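Stelumby Community Help > Work and Careers > Automation at work

My packing job is turning into a "teaching" job. Has anyone been through this?

Posted August 22, 2025 by benchfourteen

I've packed small household goods for 13 years at a returns warehouse. Hairbrushes, cups, bath toys, the things people buy at midnight and send back by lunch. In April we got a memo saying part of the floor would be moving to "assisted handling." In practice a handful of us now spend half the shift picking things up with a pair of hand-held grippers so the software can learn how it's done. The target is 200 pick-ups a shift. I have reached an age where I am being paid to use my hands worse than I could at four.

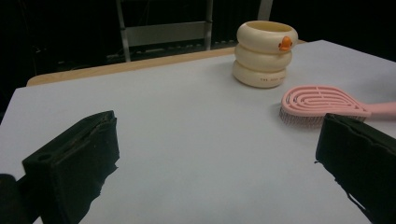

Bench view from one of the grippers. Cup and hairbrush, the usual company.

My supervisor says the job is safe and will be "richer." The pay is the same so far, so I assume she means spiritually. What I'd like to know from people whose workplace went down this road:

Did your job title change, and did the pay follow it?
Did the hours hold up once the training part was done?
Is it worth asking for anything in writing now, or does that just get you noticed?

I'm not against the machines. Some of the returns I handle I would gladly leave to one.

zarkaro_nights

It's fine, they always say this and then the robot breaks. We had one at Zarkaro that was going to replace the whole sorting line and it spent most of its life under a sheet. Keep your head down.

oldtapegun

I'd be careful with the answer above. Ours broke too, and then it got fixed.

We went through this at a plant outside Cáceres that packs for Ividar, 137 people on the floor when it started. Nobody was let go during the training months. What happened was slower. When somebody left, their bench wasn't filled, and the rest of us got a wider stretch of floor and a tablet. I now look after the machines that do my old job, and I get called over when one of them loses an argument with a shampoo bottle.

On your three points. The title changed right away and the pay didn't. It took us most of a year to get the grade reviewed, and the people who did best had kept their own notes of what they'd been doing each shift. Start a notebook tonight. Dates, hours on the grippers, hours on regular packing, anybody you trained.

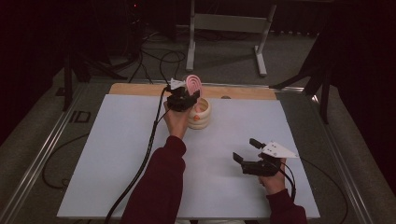

The other thing to write down is how your arms feel. Packing moves you about. Gripper work keeps you in one spot with your elbows out in front, and by the end of the second week I couldn't lift a kettle without making a speech about it. We asked for a break of 20 minutes in the middle of each session and got it, mainly by asking together. Ask for rotation as well, so the same few people aren't on it all week.

As for getting things in writing, yes, and do it now while they need you. The company wants good recordings and can't get them from people who are annoyed. Keep it dull and polite: what is the role called, what grade is it, how long does it run, and do I go back to my bench afterward. Our manager answered by email inside a day. I suspect he was relieved that it wasn't about the parking.

Hours held up for me. They didn't for the agency workers, who were gone from the schedule before the machines did a full shift. If you have agency people at the next bench, tell them what you know.

benchfourteen

Thanks, both. Notebook bought. I asked about the grade this morning and was told it was "a great question," so I've written that down with the time next to it. Will come back when I hear something. The elbows part explains a lot – I'd been blaming my mattress.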